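4.2 Rehearsal in simulation and its effect on station work

Before the arm was installed at the Storkano kitting station, all placement routines were written and checked in a simulated cell. The cell was kept plain on purpose. It holds one arm on a table, a flat tan board that stands for the kit tray, and four small blocks that stand for parts. The task is to pick up a block and set it down on the board. Staff who would later run the station reviewed each routine from two viewpoints, one close to the gripper and one from across the room (Figure 3). The two views answer different questions. The close view is used to judge the approach of the fingers to a part, and the room view is used to judge the posture of the arm and the space left on the table for a person's hands. 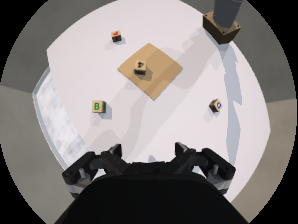
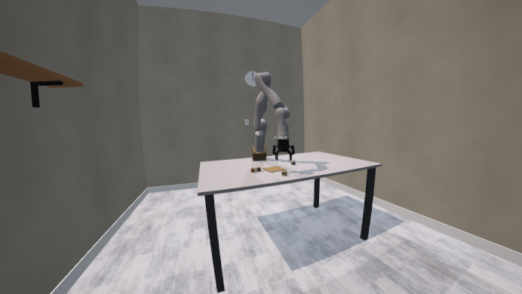
Figure 3. Simulated placement cell with arm, board and blocks. First panel: view from above the gripper, with the fingers open. Second panel: view of the whole arm and table.

A total of 172 routines were reviewed over 6 weeks. Of these, 44 were sent back by station staff with a written note. Most notes concerned reach and sight lines -- matters that the planning software, Ploda, does not score. One kitter, Siiri Kütt, asked that the arm always approach from the side away from the operator, and this was adopted as a default. Another group of notes asked for a slower descent over the tray.

The review changed how the working day was divided. Before automation, a kitter at Storkano filled trays for the full shift and reported faults verbally to the line lead. Under the new arrangement, the same person spends part of the shift loading parts, part checking finished trays, and part reviewing routines at a desk. Line lead Babak Talebi reported that tray errors were now discussed earlier, but that desk time was hard to protect when orders ran late. Two kitters asked to return to manual filling and were moved to the Lalwood line, where no arm is in use.

Pay grades were not revised during the study period. Review work was logged under the existing code for inspection, so it does not appear separately in the payroll records. We therefore rely on the desk logs for the hours given in Section 5 -- these were complete for the day shift only.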